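On Counting Demonstrations

Institutions that gather examples for a learning system tend to report one number. The Curen collection stands at 3,806 demonstrations, and that figure will be quoted more often than anything else in the record. 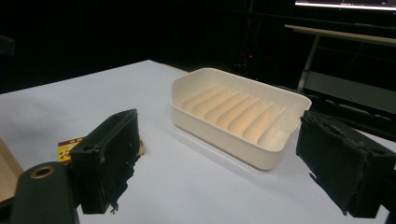
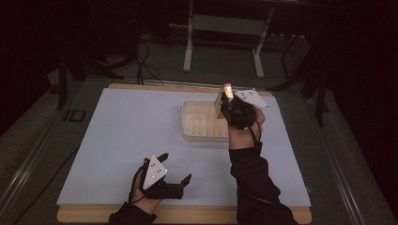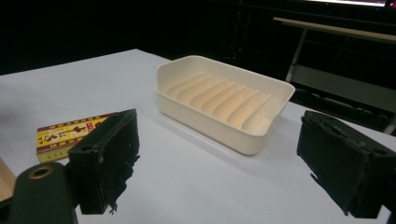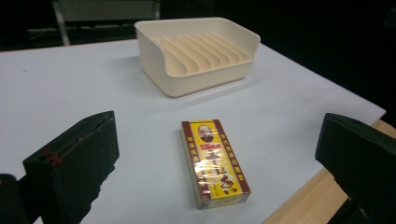

Small household goods and hand-held grippers.

Vasiliki Xenos has replied that volume still matters, and that a group with only 60 examples has no business lecturing others on variety. The objection is fair. A policy trained on too little will fail in ways that teach us nothing.

Even so, I would ask funders to look past the total. A set of 1,000 demonstrations recorded with one layout and one operator should not be weighed equally with 1,000 in which the starting positions, the hands and the light were changed on purpose — yet our reporting forms treat them as the same. The forms should require a plain statement of what was varied, and by whom, before the total is entered.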